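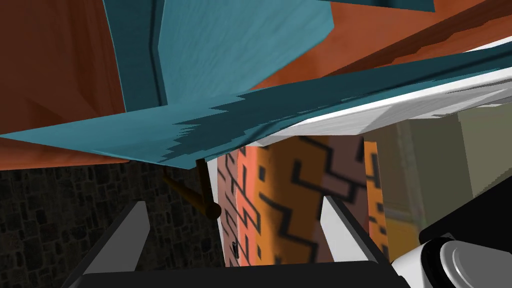 Speaker notes - the language question in Vellirberg after the council vote
6 November 2019, evening session, main hall

Start on time even if people are still coming in. Thank Jolán Borbély for chairing. Say that questions are at the end, except for points of fact, which anyone can shout out.

1. Where we are

Vellirberg council voted in the summer to end the double street names in the three outer districts. The motion was brought by the Lendel list and passed by one vote. Two members of the mayor's own group stayed away. I will come back to them.

The new signs are supposed to be up by December. So far the only work done is on the ring road and at the station, where the second line has been painted over.

Say what the vote did not do. It left the schools alone. It left the town hall counter alone, so you can still get a form in either language if you ask. A lot of people I talk to think both have gone. They haven't, and we do ourselves no good by saying they have.

2. How the signs came about

Short history, keep this to five minutes.

The double names were part of the merger agreement, when the villages east of the river joined the town. The villages gave up their own councils and their own tax rate. In return they got two seats kept for them on the planning board, a bus service and the signs. Otakar Vaněk was clerk of Drereck at the time and wrote most of the text. I have read his minutes, which are in the county archive and open to anyone. There is one line in them on the signs. It says "agreed without discussion".

Pause here. People are usually surprised by that. The thing we are all arguing about took less time than the bus timetable, which filled four pages.

The two planning seats were dropped eight years later. There was hardly a word in the papers. The bus service was cut to weekdays after that. The signs are the last part of the agreement still standing, and I think that explains a good deal of the anger east of the river.

3. The march

Most of you will have been there or seen it on the news. The police said 200 people. The organisers said 2000. I was standing by the pharmacy and my own view is that neither figure is much use. (If someone asks, say I didn't count.)

What I would draw attention to is who spoke. Dorottya Fekete spoke for the teachers. Kálmán Sipos spoke for the farmers' union, which has never before taken a side on language. Nobody from the two big parties took the platform, although both had people in the crowd.

Lendel held its own meeting the same evening in the sports hall. It was smaller but orderly, and the speeches were mostly on rents and the hospital. The signs came up once. They have worked out that they already have the vote on the signs and don't need to keep talking about it.

4. The petition

2341 signatures handed in at the town hall. The rule is that the council must debate any petition above 2000, so it is safely over, unless a lot of names are struck out. The legal office is checking addresses now. Signatures from people living outside the town boundary do not count, and there will be some of those, as the stall at the market was open to everybody.

Debate does not mean a new vote. Repeat this. The council can debate it for ten minutes and move to the next item. A new vote needs a motion from a sitting member, and at present no member has said they will bring one.

5. The two who stayed away

Don't name them, the room knows.

Both have said since that they were ill or travelling. I take them at their word. But both sit for districts where the majority could be gone on a swing of 80 votes, and both have had letters from each side. If either of them brings a motion, it will pass or fail on the mayor's casting vote, and the mayor has so far refused to say what she would do with it.

6. The Bíró proposal

This is the part I was asked to cover, so leave at least ten minutes.

The proposal from the Bíró group is to let each street decide. A simple poll of residents, paid for by the town, every ten years. If half want a double name they keep it.

For: it takes the matter out of the chamber. It is cheap. It has been done for parking permits and people understood it.

Against: it turns neighbours against each other street by street, and it will give us a map anyone can read. Dorottya Gulyás made this point at the last meeting better than I can. She asked what it would be like to live at number six once the whole town knew how your street had gone, and how closely. I don't have an answer to that.

There is also a plain legal problem. The merger agreement speaks of the districts as a whole. A lawyer could argue that a street poll breaks it just as much as the summer vote did.

My own position, if pressed: I would put the signs back, restore the two seats, and only then talk about changing anything. I know that is not on offer.

7. Close

Council meets again in three weeks. The public gallery is open, bring some form of identity card. Written questions go in by noon the day before.

Hand back to Jolán. Remind her about the collection for the hall.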